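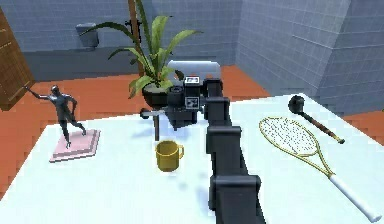

Figure 4. Simulated tabletop used at the open day, with a mug, a statuette, a racket and a mallet in reach of the arm.

5.2 Open day at Skurthorpe

We opened the Budulent simulator to the public in December, and what a day it was! Over the afternoon 280 visitors came through, and 83 of them stayed to write an instruction of their own. Each person typed one plain sentence, picked a starting room and watched the attempt on the big display. The youngest guests asked for the hardest things (juggling was popular), and we loved reading every one.

Rooms could also be started with the arm on open floor, away from the furniture. We kept this option in because visitors enjoyed planning a whole route before thinking about any grasp.
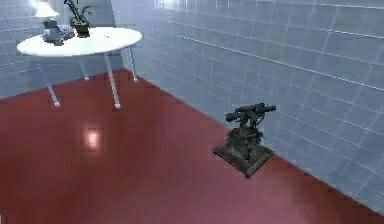 Inese Mockus wrote on her comment card that she would have liked to see the planned path before the run began, and that a failed plan would have interested her as much as a good one. We have since added a path preview to Budulent.

The bedroom layout drew the longest conversations. Starting at a doorway raises questions that a tabletop never does, such as how much of the room to look at before moving in
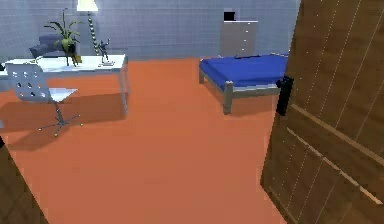
and whether a door should be treated as an obstacle or as something to use. Our visitors split on this, with real passion on both sides, and their sentences are now part of the Sang instruction set, which holds 3,036 entries.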